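Household Textiles, Session 4: Why Cloth Creases, and What Washing Does to It
Tutor: Consuelo Cuadros, Ranimley Evening Classes

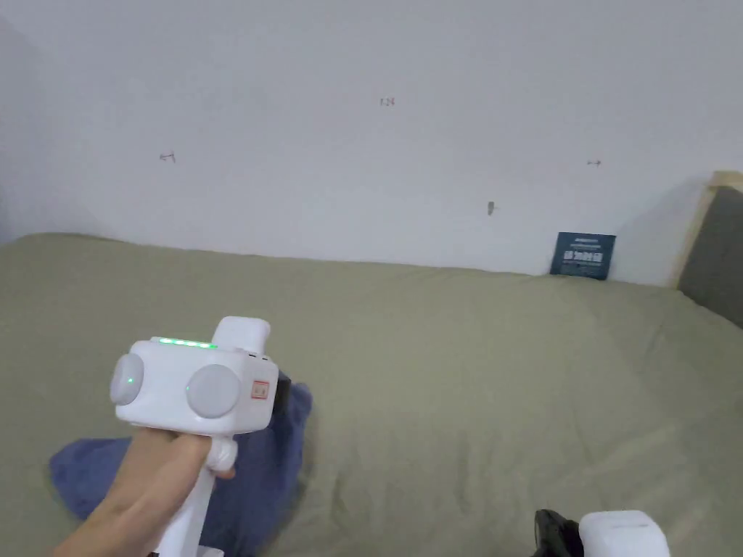 Last time we got as far as spinning and twist, so you already know that a yarn is a bundle of fibres held together by friction (and a bit of luck!). This session is my favourite of the whole course, as we finally get to creasing, and creasing is chemistry you can do in your own kitchen.

1. Where a crease comes from

Cotton and linen are nearly pure cellulose. Cellulose is made of long chains, and neighbouring chains cling to each other through hydrogen bonds. Each bond is weak, but there are a huge number of them. When you fold cotton and sit on it, some bonds let go, the chains slide a little, and new bonds form in the folded position. The cloth now "remembers" the fold. Lovely, isn't it?

Water gets in between the chains and loosens those bonds. So a damp shirt irons more easily than a bone-dry one, and a shirt left screwed up in the machine dries with every wrinkle set in place.

Wool is a different animal (sorry). Its fibres are protein, coiled like springs, and they pull themselves back. Hang a wool jacket in a steamy bathroom overnight and many of the creases will drop out by morning. Do try it before next time.

Polyester hardly takes up any water at all. It resists creasing at room temperature, but once it gets properly hot it softens, and a fold made then will stay after cooling. Pleated skirts depend on this.

2. Weave matters too

A tight plain weave gives the yarns very little room to shift, so the strain goes into the fibres and the crease is sharp. Twills and satins have longer floats, the yarns can move about, and they crease less. Knits are better still, all those loops! Compare an old T-shirt with a cotton sheet of the same weight and you'll feel it straight away.

3. Colour and washing

Indigo doesn't bond to cotton in the way a reactive dye does. It sits as tiny particles, mostly near the outside of the yarn, and rubbing knocks it off. Dark blue denim therefore fades first at knees, seams and pocket edges. Wash it inside out, cool, with a short spin. Reactive dyes form a true chemical bond with the cellulose and hold up far better.

4. To do at home

Cut squares of cotton, wool and polyester from the scrap bag. Fold each one, put it under a heavy book for an hour, then let go and watch how far it opens over five minutes. Repeat with the squares slightly damp. Write down what you see, even if it disagrees with section 1. Especially then!

Reading: Sutcliffe, the chapter on finishing. The pages on mercerising can wait until April.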